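Course Notes > Automation > Shared Workspaces

Unit 4: Working rules for two-arm cells
Rungnapa Thammasiri, March 2022

4.1 Scope

These notes cover tabletop cells with two small arms on a common rail. The rules are the Girkuretti house rules, revised in February after the first lab block. They apply to every student group. They don't replace the risk assessment for the cell, which is kept by Abimbola Yusuf and must be read before the first session.

4.2 Before motion

Check both base plates against the rail. Any bolt that turns by hand is reported and the cell stays off.

Trace each cable from wrist to base through the full range of the joint. A loop over the gripper is allowed if it clears the fingers at every programmed pose. A loop that can reach the other arm is not.

Define the overlap zone – the volume both grippers can enter – in the cell file. Only one arm may enter it under free motion. Both may be inside it during a handover or a joint fold, at reduced speed.

4.3 Soft goods

Fabric hides contact. A fingertip pressing on cloth over a hard tabletop shows little on camera, so approach height is set from the table surface and never from the top of the garment. Set the height separately for each arm.

The sorting task uses socks and a divided tray. Log the state of every compartment at the start and end of a run, including the empty ones.
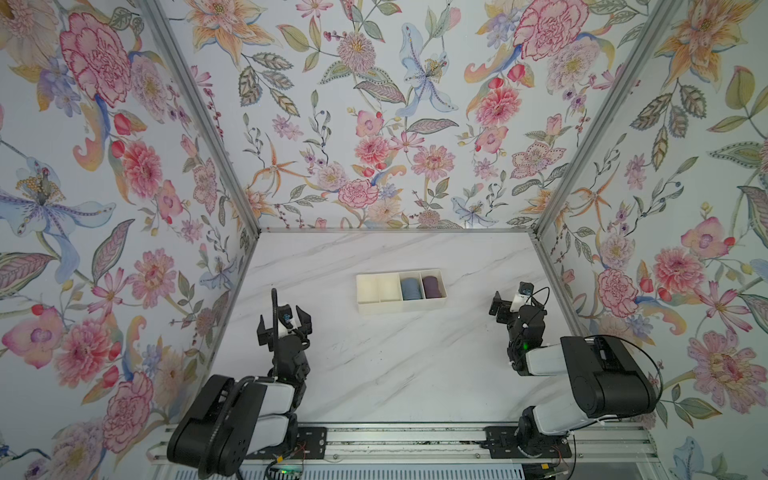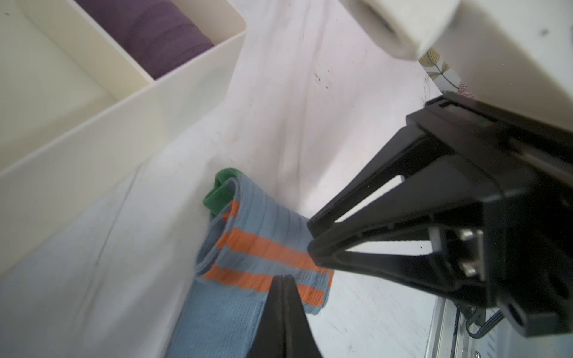
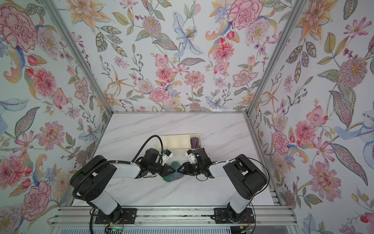
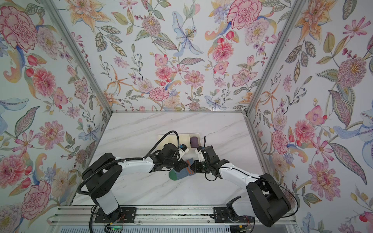
Does a run count if a person touches the item partway through?

It is kept, but logged as assisted and left out of the success rate. The operator stops both arms before reaching in, and writes down the step number at which the stop was made.

4.4 Stopping and restarting

One stop control must halt both arms. Stopping a single arm while both hold the same item is a fault condition, as the moving arm will load the stationary one through the fabric.

After a stop, release in the order given in the cell file, retract one arm, then the other. Do not resume from mid-trajectory.

4.5 Records

Each group submits 5 logged runs per session. File names follow the Drultitz pattern (group, cell, run). Benedita Macedo returns incomplete logs unmarked – missing tray states are the usual cause.

Reading for Unit 5: Zurnanora handbook, page 107 onward.

Filed under: Robotics, Lab Safety, Handouts
4 comments · 107 shares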